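Search this diary
Enter a word and press return

Tuesday, late

The night train to Prurberg has a dining car again, or a car with a microwave and a man in a vest, and I ate a cheese roll in it at eleven at night feeling like somebody's rich aunt. I had the lower bunk. The upper bunk had a snorer who introduced himself first, very politely, as if to establish an alibi.

I am supposed to be learning to travel light. Nhi Trịnh packed for three weeks in Pullia with a bag the size of a loaf of bread and has been unbearable since. I brought one suitcase, one shoulder bag, a tote for the things that wouldn't go in the shoulder bag, and a hat, which I wore, so it doesn't count. In the suitcase were four paperbacks. I have read nine pages, all from the same one, and seven of those were a family tree.

We left twenty minutes late and then sat outside a town with one streetlight for what the man in the vest called "a moment." I used the moment to write up the week at home, which was mostly drizzle and waiting in. This is all going down in pencil in the green notebook and getting typed up whenever I can borrow a keyboard.
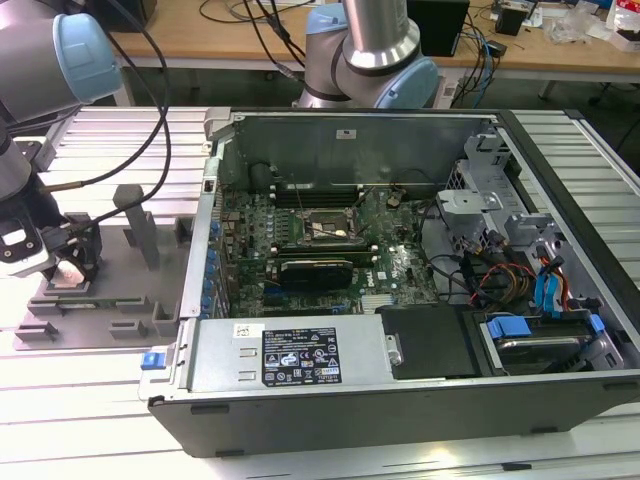 Around two in the morning we stopped for good. No announcement. You learn to read a stopped train by its noises, and this one had gone from the breathing kind of quiet to the kind where you hear a stranger unwrap a candy three compartments down. I put my coat on over my pajamas and stood in the corridor with the other coats over pajamas. There is a whole society in that corridor. A woman with a thermos was running it.

Emmanuel Shirima was in the next compartment, and I know this because he told all of us, along with his destination (his sister's wedding), his shoes (new, a mistake) and his opinion of the railroad. He had paid 87 for his berth and I had paid 200 for mine, the same berth in every way except that his window opened. I was gracious about it for most of an hour. He had booked in the spring, he said, kindly, the way you'd tell someone their slip was showing.

The snorer slept through everything. I had started to admire him.

We moved again a little after four. I gave up on the bunk and sat by the window while the fields went from black to gray to a sort of wet cardboard color, and I'll admit it was lovely – I had been planning to be bitter until at least breakfast. There were cows. There was a man on a bicycle going the same direction as us and, for a short stretch uphill, winning.

Breakfast was a croissant in a plastic sleeve with a use-by date I chose to find encouraging. The coffee came in a paper cup marked Plako, with a little drawing of a mountain on it, and tasted like the drawing.

Prurberg station is under renovation, as it was the last time, and the time before that. You still come out through the side gate past the bike racks and have to guess about the streetcar. I guessed wrong and had a fine tour of the hospital district with all my luggage. The hat blew off once. A schoolboy brought it back and called me ma'am, and I've been thinking about that on and off ever since.

My room is number 430 at the El Idrissi, a hotel with three floors. I asked at the desk. The clerk said the fourth floor was "up the little stairs," and so it is. They are very little. The suitcase and I had words on the landing. 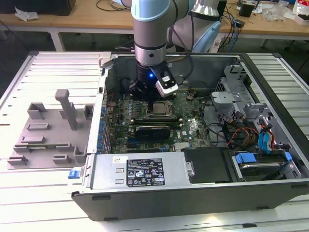
Would I take the night train again?

I have already bought the ticket home, lower bunk, the side where the window opens, and I paid too much for that one too.

Nhi called at six to ask how the packing had worked out. I told her I'd used everything. Then I went down the little stairs in the hat to look for soup, and the place on the corner had lentil. Pencil needs sharpening. More tomorrow if the desk has a sharpener.

Recent entries
The plant has opinions about drizzle
A short history of my worst umbrella
Nhi goes to Pullia
Waiting in for the plumber, part two
Soup, ranked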